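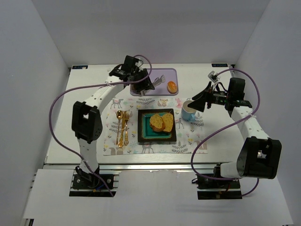 Lavender tray behind the place setting, with one bread roll on its right side.

From: Dalia Paulauskas
To: Nirkatlow table list
Subject: Re: tray or basket for the bread, small tables

Dear Blažena, dear all,

Thank you for your message, and please excuse that I answer only now. In February we have few guests but many repairs, and I was painting two doors.

Blažena Bednárik wrote:

> We have changed to smaller tables in the breakfast room, 90 cm
> wide, and I have a difficulty with the bread. Before, we put a
> basket in the center and everybody was happy. Now the basket
> takes all the space and the guests move it to the window sill,
> where it is forgotten. My husband proposes to give the bread on
> the plate from the beginning. I do not like this, because then
> there is no place on the plate for the egg and the cheese.
>
> Does somebody use a tray for the bread? Where do you put it, in
> front of the plate or on the side? And do you put the mug on
> the placemat or outside of it? In our old room it was always
> outside, but now outside means almost on the floor.
>
> We also look for new placemats. The ones from Jelínek were
> good but they have curled at the corners after one summer.

I will try to answer in the order you asked.

1. Tray or basket

I use a tray, and I would not return to the basket. The basket is nice to look at, but it is high, and the guest must reach over the edge. Also the crumbs go through the bottom and I find them on the cloth. A tray with a raised rim keeps the crumbs inside, and I can carry it to the kitchen with one hand and wipe it there. The rim does not have to be high. If it is too high you have a basket again.

For one person I put one or two rolls, never more. A full tray looks generous, but the guest touches three rolls before he chooses one, and after this I cannot offer the others to anybody. It is better to come again with fresh ones and ask. Guests like to be asked.

I prefer a tray with rounded corners. The square ones catch on the sleeve when you reach across, and they are also harder to dry properly.

2. Where to put it

Behind the place setting, I mean on the far side from the guest. So the guest has the plate first and then the bread after it. In the picture on top it is arranged in this way, and I find it the most natural for a small table. On the side is possible when a person sits alone, but when there is a neighbor, the neighbor's elbow is always in the bread.

With 90 cm you should have enough depth if the tray is not too big. Please measure it with a plate and a chair, and sit down yourself. I made the mistake once to arrange everything standing, and it looked very correct, but when I sat down I could not reach the butter.

3. The mug

Here I have changed my opinion. When I started, I wrote on this list that the mug must be outside the placemat. It was what I learned at the school in Vingate, and our teacher was strict about it. But on a small table I now put it on the mat, at the upper right, with the handle turned a little toward the guest. If somebody spills coffee, it goes on the mat and I can change the mat quickly. To change the whole cloth during breakfast is a small catastrophe.

For a left-handed guest I turn everything the other way from the second morning. It costs nothing and they always notice.

4. Colors

You did not ask for this, but I write it anyway. We had white plates, white mugs and white trays for many years, and on a white table it was like breakfast in a clinic. Then I bought a few things in soft colors, a pale blue, a lavender, and it was much friendlier. They do not have to match exactly. A lavender tray with a light blue mug goes well together, and a brown roll looks warmer on a cool color than it does on white. I was surprised how much it changes. Only be careful with dark blue, on it you see every bit of flour.

5. Placemats

I know this problem with the corners. I had also the ones from Jelínek and mine have curled too, but I must admit that I washed them too hot. The new ones I keep flat in a drawer with a heavy board on them, not rolled. Rolled mats never forget that they were rolled. In Lusau there is a shop next to the station which cuts them to the size you want. I paid 700 for the whole set, with delivery, and I was satisfied with the quality. If you like, I can send you the address privately. I do not want to make advertising on the list.

One question from my side to everybody: how do you serve the butter when the table is so small? I have tried little dishes and I have tried portions in paper. The dishes take space, and the paper ends up under the plate. Maybe on the tray beside the roll, but in summer it gets soft and then the roll is lying in it.

With kind regards,
Dalia

P.S. Blažena, please tell your husband that the idea with the bread on the plate works well for the soup in the evening. For breakfast I agree with you.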